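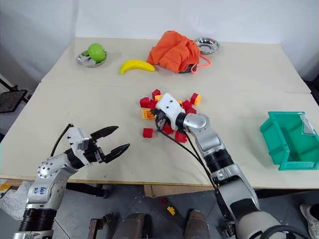

Musa Nwachukwu asked whether the minutes of the August meeting could be taken as read, given that most of those present had not read them. They were taken as read.

Sovenside Street Fair: safety and stewarding
Meeting held Thursday, 7.15 pm
Present: M. Nwachukwu (chair), T. Cabrera, H. Puma, M. Lozano, F. Benavides (minutes)
Apologies: Gornell Parish, for the third time running

1. Crowd numbers
Ticket sales stand at 2,614. The licence allows for more, the High Street does not. Mercedes Lozano proposed a one-way route from Sedley Road to the river. Agreed, after a discussion of which way was one way.

2. Stewards
The plan calls for 44 stewards. Heriberto Puma has names for most and telephone numbers for fewer. Briefing to start at 8 am sharp, meaning half past.

3. Agreement with the police
Draft still unsigned. Page 5 makes us responsible for "all persons in the vicinity", a phrase the meeting felt was generous. HP to ask for a map with a line on it.
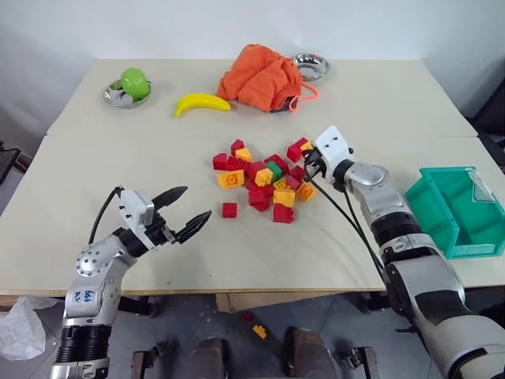
Teófilo Cabrera said he would sign nothing that made him answerable for the car park at Llanos, where the fair has no stalls and he has no friends. Noted. TC to put this to the sergeant in milder terms.

4. Barriers
Hire firm can supply 200 but wants them back the same night. ML pointed out that the same night is when people will be leaning on them. Sunday morning collection to be requested.

5. Any other business
The lost children point and the beer tent are on the same pitch in the current plan. One of them to move. FB to redraw.

Closed 9.40 pm. Next meeting when the police reply.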